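Irnness Winter Market Adds Six Stalls, Moves Indoors

2009-12-22

The Irnness winter market will reopen in January inside the old Drimell warehouse on Canal Street, organizers said. The move gives the market 29 stalls, 6 more than it had outdoors last winter, and takes sellers out of the wind that closed the old lot on 3 mornings.

Market manager Raymonde Carrier said the building has heat, restrooms and a loading door wide enough for farm trucks. The market will rent it through April and then go back to the lot behind the library.

"People kept telling us they would come if they could feel their fingers," Carrier said. "The growers said the same thing."

Stall fees will stay where they were. Drimell, which still owns the warehouse and uses the rear half for storage, is charging the market $300 a month, with the cost of snow removal included. The city inspected the wiring and the exits and signed off on both.

Most of the sellers are returning. Carretero Orchards will have the long table by the entrance with storage apples and cider. Zerkness Farm plans to bring carrots, onions and winter squash, and eggs when it has them. Two bakers and a honey seller are new this year. 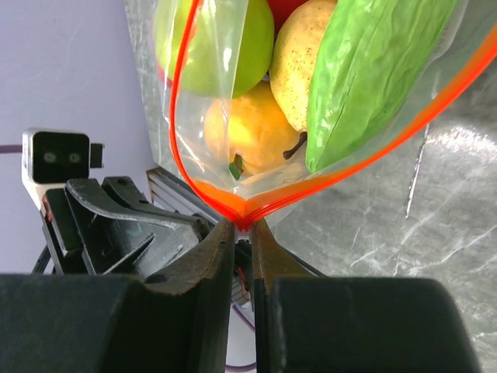
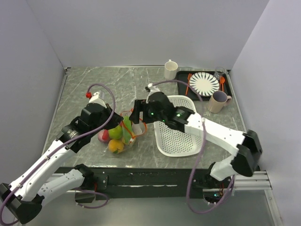
Parking will be free on Canal Street during market hours, and the gravel lot on the north side of the warehouse will be kept for sellers. Shoppers are asked to bring their own bags this winter, as the market will no longer hand them out at the door. Any kind will do, including a clear zip-top one like the bag with the green apple in it, and a few sellers will keep paper sacks under the table for those who forget. Carts and strollers should use the side ramp. Dogs will not be allowed in the building.

The market will be open from 8 a.m. to noon, once a week, starting the first week of January. Growers who want a place on the waiting list can leave their name at the library's front desk.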